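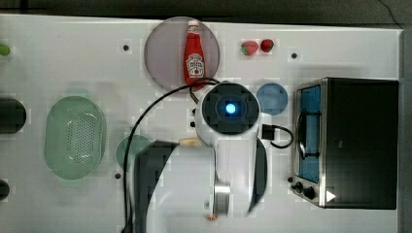

How much should I set aside for spares on a first robot arm? The Tunero quote is $3,507 for the arm alone. Our task is kitchen stuff, so a ketchup bottle, a toaster oven, a colander, and my boss thinks that's the whole budget. Adorable.

Nikola Witkowska
Double it – cables and gripper fingers go first. We're on our 11th set.

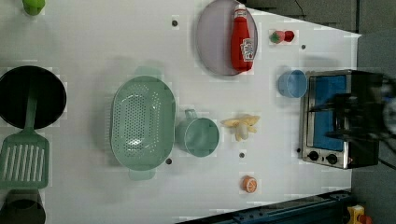 Also ask Skunell what shipping costs on returns. Ours was $144 each way, in May, for a bracket.

Quinlan
just get 2 arms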